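The box of cables, and other January business

16 January 2021

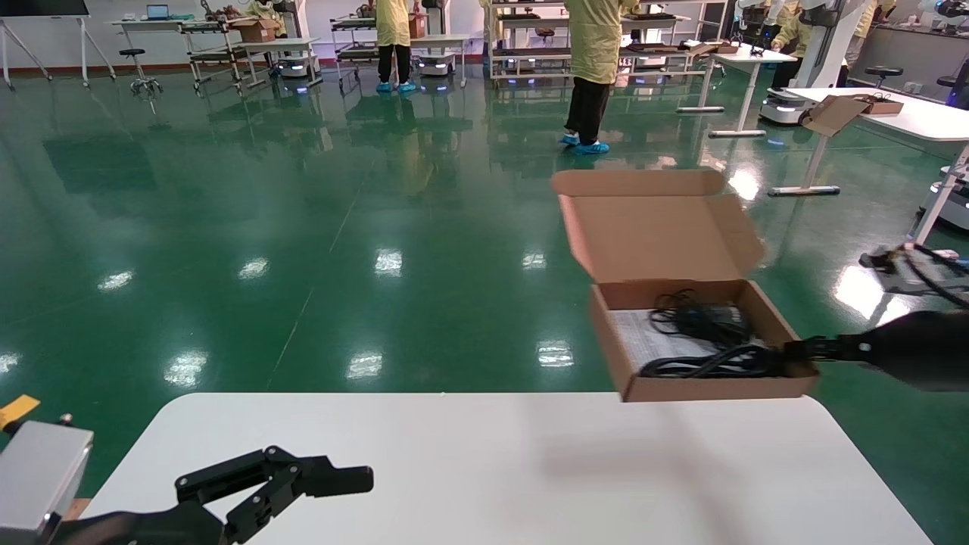

Coiled black cables in their cardboard mailer, with the paper still tucked in at the left.

Every January I promise myself I'll deal with the cables, and every January I get as far as moving them from one shelf to another and feeling pleased about it. Well, this year I have started! It is only a start, mind you, but I've been putting this off since we lived in Rutuvcombe (and that was two apartments and one very heavy couch ago), so please let me enjoy it.

I have a soft spot for a flat cardboard box with a hinged lid, the kind small things get mailed in. I can never throw one away. They stack well, they slide under a bed or behind a row of books, and the lid folds down by itself without you hunting around for tape. My mother kept buttons in hers, and my aunt kept every letter the electric company ever sent her. I keep cables, apparently, because that is what I find whenever I lift a lid in this house.

So on the first evening I brought everything to the kitchen table and spread it out, and I have to say it was a sorry sight. There was a long black one for a printer we gave to my cousin, and three chargers from the Siriwardena radio years (if you've been reading this blog a while you'll remember the radio). There was also something with a square end that I turned over and over and couldn't place at all. I made tea. I put the square one back.

My friend Shafiq Majumder is much better at this sort of thing, and he gave me his method over the phone while I stood there with a loop around each wrist. Coil each cable loosely, about as wide as a saucer, and never wind it tight around your hand and elbow the way my dad did. Put a twist of something soft around it. Write what it's for on a scrap of masking tape and fold that over one end like a little flag. Then lay the coils side by side in the box, overlapping a bit if they have to, and stop when the lid starts to push back at you.

I'm good at the coiling. The stopping is harder. Rings of cable look so neat going in, and then you add one more and they slide into each other and you've got a tangle again, only a round one.

The paper is the other thing. I used to pull out the sheet or the little booklet and put it in a folder called Manuals, which now weighs as much as a cat and which I have opened once, to find the page for our old Fliker lamp (it wasn't in there). Shafiq leaves the paper in the box, flat on the bottom, with the cables on top of it. I resisted this for years and I was wrong. When you lift the lid it's all together, and you can read what you've got before you've had to untangle a single thing.

I've finished 8 boxes so far. The Billen drawer comes next, the deep one in the hall that only opens if you lift and pull at the same time, and I'm going to need more masking tape for that.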